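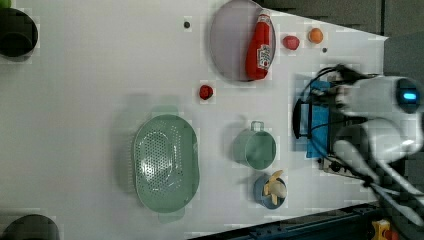 4. Setting up the table and the first slow run

By now you've got the Drimov arm bolted down and the cables routed, so this is where it gets fun! I built mine at the Clorkville shared workshop, and everything below is what I do each time I set up for a new task. Take it slowly the first time (I didn't, and I had to redo the lot).

4.1 Before you switch on

1. Wipe the tabletop down. Crumbs and dust show up in the overhead view and the Sungate software is daft enough to try and pick them up.

2. Put your kitchen bits where you want them. I like a plate at the far side, the colander in the middle and a pot and a bowl next to it. They don't have to be lined up neatly, but leave enough space between them for the fingers to come down.

3. Check that the emergency stop is where your free hand can get to it without reaching under the arm. Press it, release it, then switch on.

4. Pull a bit of slack through the cable loop at the wrist. You want enough for a full turn and no more.

CAUTION: Keep your hands off the table once the motors are live. If you need to shift something, press the stop first, even if it's only a strawberry.

4.2 Teaching the handle

Handles are harder than fruit, so I teach them on their own before I try anything else.

5. Open the gripper fully. On my build that's 1289 on the gripper slider, but yours will be a bit different depending on how you fitted the horn.

6. Switch to the wrist camera and jog the arm in small steps until the handle sits over the gap between the fingers.

7. Save the pose, back off, and call it up again. If it comes back to the same spot, carry on. If it doesn't, go back to section 3 and tighten the wrist screws.
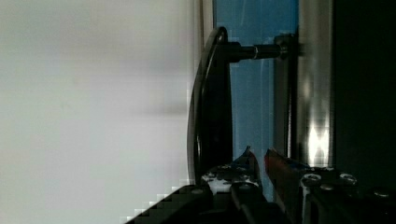
Fig. 7. Wrist camera view, with the black handle above the gap between the fingertips.

NOTE: Shiny metal glares badly under a bright lamp. I turn mine to face the wall and the picture calms down no end.

4.3 Checking from overhead

8. Go back to the overhead camera and send the arm to its hover pose. My wrist reads 2356 there. Write yours on a bit of tape and stick it on the base, you'll want it again and again.

9. Look for cables draped anywhere they might snag, then run the whole move at the slowest speed with one hand by the stop. 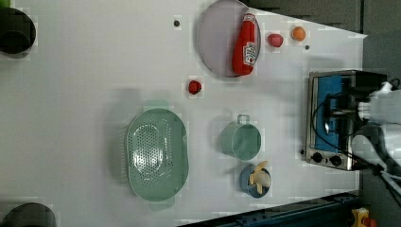
Drimov Home Build Guide | Issue 18 | November 2023

10. With the arm hovering over the toaster oven, look at the clearance from the side as well, down at table height. The overhead view is hopeless for judging depth.

11. Do three slow runs before you touch the speed setting, and save the file under a new name each time you change a pose.

CAUTION: Leave the oven unplugged for all of this. Section 5 covers the Sotiropoulos finger pads and how to glue them on straight.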